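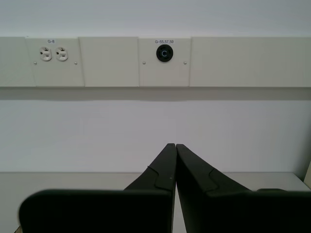 JESDALE, July

Surface raceway (also wall trunking, or in older Jesdale papers "the long box") is a shallow casing fixed along a wall to carry cables to sockets. It is chosen where the wiring is expected to change more often than the wall, or where the wall has already been plastered once and the budget has noticed.

The front is closed by cover plates set edge to edge. Device plates hold the outlets and connectors; blank plates hold nothing, and usually make up most of the length. Catalogues charge for both.

Labelling

Plates are commonly marked with a circuit code. A pair of outlets may share a single label, such as G-8, while a round connector can need a longer one, such as G-55,57,59. In the Jesdale scheme the letter names the panel and the figures the breaker positions, an arrangement drawn up by Philomena Ó Ceallaigh, whose index to it ran to 689 entries and was kept in a locked drawer.

Blank plates

Azlan Sinaga's survey of the Hurkar building recorded 300 plates, most of them blank. He called these "provision for the future" - the future has so far asked for three.

See also: Conduit; Skirting trunking; Extension lead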